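The Drawer Under the Kettle: A Study of the Cables in One Shared Kitchen
Student project report, Everyday Objects module 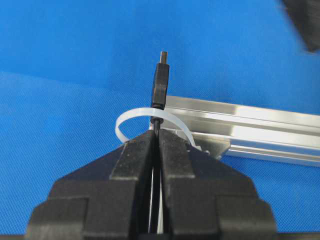

Every shared house has a drawer where cables go to be forgotten, and ours sits directly under the kettle, between the tea towels and the takeaway menus. The project began when the drawer stopped opening. Something inside had risen up and caught on the frame, and it took a fish slice and a certain amount of language to get it free. I decided that if I had to spend a term looking closely at an ordinary object, it might as well be one that was already in my way. I settled on the USB-A cable, and in particular on the end of it: the black plug with faint ridges across its housing, the little collar where the cable goes in, and the short metal shell that everyone tries to push in upside down first. It is a very modest thing to look at. I have now looked at it for most of a term.

The question

My original question was "Why do people keep cables?" My tutor's written comment was that this was a large question for a small drawer. The revised version asks what is in the drawer, what still does anything, and how the household decides what may be thrown away. There are four of us in the house, including me, and all of us claimed at the start that most of the contents belonged to somebody else.

Method

I emptied the drawer on to the kitchen table on 05/10/2025 and sorted everything by the shape of its ends. Sorting by colour was abandoned early, as nearly all of it was black. Each cable was given a paper label with a letter on it, tied on with sewing thread after the sticky ones came off.

Every cable that fitted something in the house was then plugged in at both ends and left for 30 minutes with a phone, a bike light or the speaker from the bathroom. I wrote down whether the thing charged, did not charge, or charged only when the cable was held at an angle. This last group was bigger than I had hoped and took up a lot of evenings. I do not recommend holding a cable at an angle for half an hour while trying to eat soup.

I also asked each housemate to fill in a short form for every cable, saying what they thought it was for and whether they would miss it. The forms came back with varying levels of effort. One had been used to write a shopping list.

What was in the drawer

The black USB-A cables made up the largest group. They differed mainly at the other end, where there were small plugs, smaller plugs, and one round one which fitted nothing we owned. After these came a tangle of earphones, a phone line for a phone line we do not have, and an adaptor marked Clatex which weighed as much as a tin of beans and got warm when asked to do anything. There was also a booklet for a Karnedora desk fan, in excellent condition. The fan has never been seen.

At the back was a receipt for 403 pence of batteries, or so the shop had printed it, which I have included in the appendix for its own sake.

Where they fail

I expected the metal end to be the weak point, given how it is treated. In our drawer it hardly ever was. The shells were scratched and a bit dull, and they worked. The trouble was nearly always at the place where the cable meets the housing, and it was usually the smaller plug at the far end that had gone. The collar is there to stop the cable bending sharply, and our household bends it sharply anyway by using the phone in bed while it charges.

The ridges on the housing deserve a mention. I took them for decoration until I tried pulling out plugs with washing-up hands. On the smooth ones my fingers slid off and I ended up tugging the cable, exactly what every instruction leaflet says not to do. On the ridged ones I could get hold of the plug itself. I tested this on too few cables to call it a result, and I was the only person whose hands were tested, but I have since developed a preference and it is strong.

What people said

The forms showed that keeping a cable had very little to do with whether it worked. Three cables that did nothing at all were marked "keep". The reasons given were "might be for the camera", "looks expensive" and "just in case". There is no camera. Working cables, on the other hand, were offered up quite cheerfully if they were short.

The only real argument was over the round one. Two of us wanted it gone and two of us felt sure that the device would turn up the following morning.

Outcome

The dead cables went to the electricals bin outside the El Ouafi corner shop. The rest were coiled, fastened with the wire ties from bread bags, and put back in a Stiritz biscuit tin, labels still on. The drawer opened freely until December, when the takeaway menus got in behind it.

Problems with the project

The sample was one drawer. Half an hour is long enough to see whether a cable charges something and too short to see how well. I did not own a proper tester and was quoted a price that would have used up my food budget. My housemates also knew they were being studied, and I suspect at least one cable was added to the drawer after the project began, as it had not been on my list and was still in its packet.

If I did this again I would ask people what each cable was for before showing them which ones worked. The round one is in the tin, labelled K.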